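Home Topics A to Z Recent Changes Contribute

Play Food and Toy Dishes

By Eun-seong Lim
9/7/19

Play food is the general name for toy versions of things people eat and drink, and for the little plates, cups, pots and strainers that go along with them. It is one of the oldest kinds of toy we know, and one of the easiest to understand. A child watches somebody cook supper, wants to cook supper too, and is handed something that can't burn or spill. Dishes for dolls and for small hands were being made out of clay long before anyone thought of selling them, and most of us can still remember a favorite piece from our own childhood, usually one with tooth marks in it.

Modern sets come in wood, felt, cloth and several kinds of plastic. Fruit is nearly always included, the banana being a great favorite thanks to a shape and color that a two-year-old can name from across the room. Groceries from the cupboard come next, with ketchup, milk and eggs turning up in set after set, and after those the dishes to serve everything on.

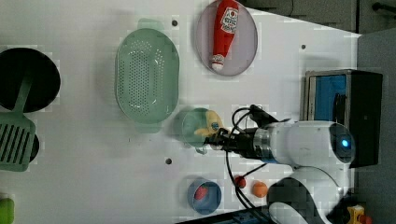

Early history

Small tin and pewter dishes were sold at fairs in many parts of Europe, often by the same people who sold full-size pans. The food itself was another matter. For a long time children simply used whatever was lying around, and acorns, buttons, mud and dried beans all did very nicely. Painted plaster hams and loaves were made for dollhouses, but they were glued to their plates and meant mostly for looking at, much to the disappointment of anybody who wanted to carve.

The town of Brinenitz is often mentioned in this connection. A turner's shop there produced wooden vegetables in the winter months, when orders for chair legs were slow, and a surviving price list offers 28 different shapes, including a turnip, a pear and something called a "market fish." The carrots were sold by the bunch, tied with real string, and it is the string that collectors get excited over today, as so little of it has lasted.

The plastic years

Molded plastic changed the toy kitchen more than anything before it. Pieces could be hollow and light, they could be washed in the sink, and they could be made in bright colors that went all the way through, so there was no paint to chip. Guerra, a family firm, brought out a boxed grocery set of 106 pieces that is still fondly remembered, though complete boxes are hard to find now (the peas went first, as you might expect). Its rival Vondness put its effort into dishes and sold them in nesting groups of 6, each a little paler than the last.

Soft colors came in later. Where the older sets had leaned on fire-engine red and a very loud yellow, many newer ones went over to pale greens and other quiet shades that parents didn't mind seeing on the living room floor. Around the same time the line between toy dishes and real ones got rather blurry. Plenty of families now mix the two, and a lightweight bowl that started out holding cereal may well end its days holding pretend soup.
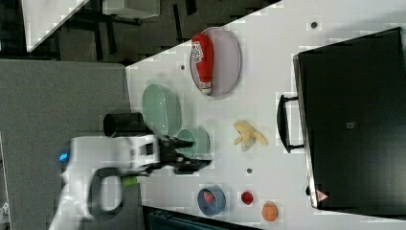

Vesela Kadrić has argued that this mixing is much older than plastic, and that the idea of a separate, complete toy kitchen belongs to the catalogs far more than to the children, who have always borrowed a real spoon whenever they could get one. Jong-dae Shim largely agrees, but points out that matching sets did make sharing easier in nursery schools, where a lone real spoon tends to start a fight.

Collecting and care

Wooden pieces should be wiped with a damp cloth and dried right away. Felt can be hand washed in cool water and patted back into shape on a towel. Old plastic sometimes turns sticky with age, and a bath in mild dish soap usually helps, though paper labels should be kept out of the water. The Skindov toy fair, held each November, has 5 tables given over to play food, and it is a friendly place to bring an odd lid or a lonely saucer in hopes of finding its mate.

Filed under: Toys and Games, Household History, Collecting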